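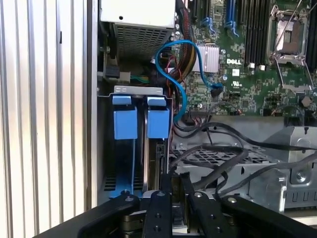 Inside a Dell desktop, power supply at the top and drive bays toward the bottom.

Week 5: Sentencing in misdemeanor cases, and what a judge can attach to probation

Okay, picking up where we ran out of time. You should have the Grotden packet with you (the stapled one with the plea form on page 2). If you left it at home, share with a neighbor, we'll be flipping through it a lot.

Last week we got as far as the plea. The defendant has stood up, the judge has asked all those slow questions about whether anybody made promises or threats, and the plea has been accepted. Most people think the interesting part is over by then. I think it's just starting!

First, vocabulary, and please get these straight before the midterm. A suspended sentence means the judge has set a jail term and is holding off on making the person serve it. A deferred sentence, in the places that use one, means the judge hasn't set the term yet. Students mix these up every single year and I take points off for it every single year.

Probation conditions come in two kinds. Standard conditions go to pretty much everybody: obey the law, report to the probation officer, don't move without telling someone. Special conditions are picked for the person and the offense. Stay away from a certain store, no alcohol, pay for the broken window, finish a class.

Now look at the Aneo problem in your packet. Our defendant admitted to theft from a repair shop, where he walked off with a customer's computer. The judge ordered him to pay $271 in restitution, which matches the receipt, and nine months of probation. So far so good. Then the judge added that he can't own or use any computer at all, at home or at work. He does billing for a living (I made that fact up to be annoying, and it worked, the last section argued until the bell).

What should bother you about that condition? The usual test asks whether it has a reasonable connection to the crime, to rehabilitation, or to keeping the public safe. He stole a computer, sure. He didn't use one to commit the theft. If he'd stolen a bicycle, would we ban him from riding? Courts give judges a lot of room here, though, so don't just write "unfair" and stop. Tell me which part of the test fails and what narrower order would do the job.

Restitution versus fines, quickly. Restitution goes to the victim and is tied to the loss. A fine goes to the government and is tied to whatever the statute allows. In the Arruda problem the fine is $2000 and the loss is a lot smaller, and that's fine (sorry). They're separate numbers doing separate work.

Last piece is revocation. If the officer reports a violation, there's a hearing, but it is not a second trial. No jury, and the standard of proof is lower than beyond a reasonable doubt. The Sikthorpe problem has a missed appointment and a dead car battery, and I want you to argue it from the officer's side first, even if your heart is with the defendant.

For next time: finish Sikthorpe, one page, typed. Reread the section on plea agreements, and bring the packet back!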